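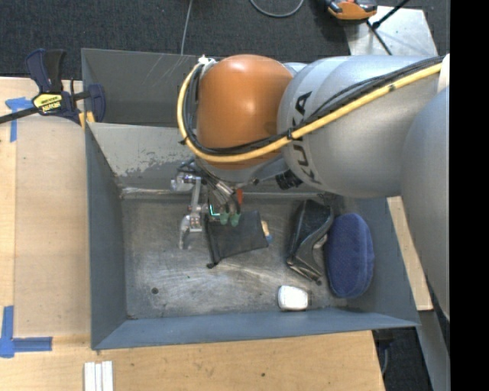
Figure 1. The KUKA arm over the picking bin, gripper at the black fabric pouch.

11/03/2026
By the Perkelton picking project group

Teaching a Robot Arm to Pick Soft Items by Remote Control

1. What we wanted to do

Our project started in January with a simple wish: we wanted a big robot arm to learn picking from people. The usual way in our lab at Brindudham is to write out every motion as code. That works well for a box that always sits in the same place. It works badly for a soft pouch that lands differently every time you drop it in a bin. So we steered the arm ourselves with a hand controller, saved everything it did, and used those recordings (we call them demonstrations) to train a model.

We had tried hand guiding first, where you hold the arm and push it through the motion. It feels great for big moves, but close to the bin our own hands and heads got in the way of the camera view. After two weeks we switched to remote control and stayed with it.

2. Setup

The arm works over a gray metal bin on a wooden table. A bar clamp grips the edge of the bin, and blue tape on the wood gives us our reference marks. The tape was the best cheap idea of the whole project! Before we had it, the bin crept a little from session to session and the early recordings did not line up with the later ones.

The items are a mix of soft and shiny. The black fabric pouch lies very flat, the glossy black case reflects the lights, and the dark blue oval item stands out least against the bin walls in the camera view. The small white one is easy to find and surprisingly hard to get hold of when it is close to the front wall.

For control we used Slaoui, the teleoperation program written by last year's group. It turns hand motion into arm motion and has a slow mode for the last part of the approach. Logging goes through Cilton, which stores joint positions, gripper commands and video with one shared clock. Getting that clock right took longer than we like to admit.

3. Collecting demonstrations

We recorded 800 demonstrations over 22 sessions. Each one starts from the same home position, goes down to an item, grasps it, lifts it and drops it outside the bin. Between runs we tipped the items back in by hand and did not arrange them.

Driving the arm is a skill, and a really fun one. In the first sessions we all came down too fast and then hung over the item making tiny corrections. The model copied that perfectly - our first trained version also hovered and dithered. We threw out the 13 worst recordings from the first day and made a rule that you practice before you record.

4. What we learned

Slow and steady driving gave better training data than fast driving, even when the fast runs ended in a good pick. The flat pouch improved most once we agreed to approach it from straight above. The glossy case is still our weakest item. We think we need more recordings of it at different angles, and maybe softer light over the table.

Next we want to try recording recoveries on purpose, starting from a bad grasp and steering out of it. Our data has almost none of those, and the model gets lost quickly after a slip.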